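Gripper comparison: frequently asked questions

Last updated 14/06/2019

What are you comparing?
Two hand-held grippers, the Flunesen and the Vanano. Both are held in one hand and have a camera looking out past the fingers. We want to know which is better for picking up clothes and bedding before we order more of them.

Who is doing the work?
Ville Lehtinen and Ifeoma Bassey do most of the handling. Nnamdi Igwe looks after the cameras and the controller at Rundcombe.

How many attempts does each gripper get?
500 on each, in batches of 135 or fewer. A batch uses one garment and one surface.

Which garments are used?
Shirts, mostly. Towels were too easy and both grippers scored nearly the same on them.

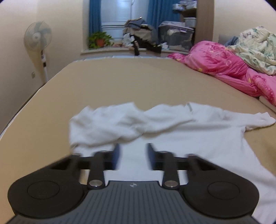

White shirt on the mattress, jaws open.

Why work on a bed and not a bench?
A mattress gives under the fingertips, so it is harder to pinch one layer of cloth without pushing it down. Bench results are listed separately - please don't add the two together.

What counts as a good grasp?
The garment has to leave the surface and stay in the fingers for 5 seconds. A slip before that is a miss, even if the cloth is caught again.

Does the room need to be cleared first?
No. Only the patch where the garment lies has to be free. Curtains can stay open or closed, but write down which.

Can I change the fingertip pads?
Yes, between batches only. Note the change on the sheet and tell Nnamdi, as the camera view has to be checked again.

Where do I send questions or results?
To Femi Adeyemi, extension 2228. Results for October should be in the shared folder before the next order goes out.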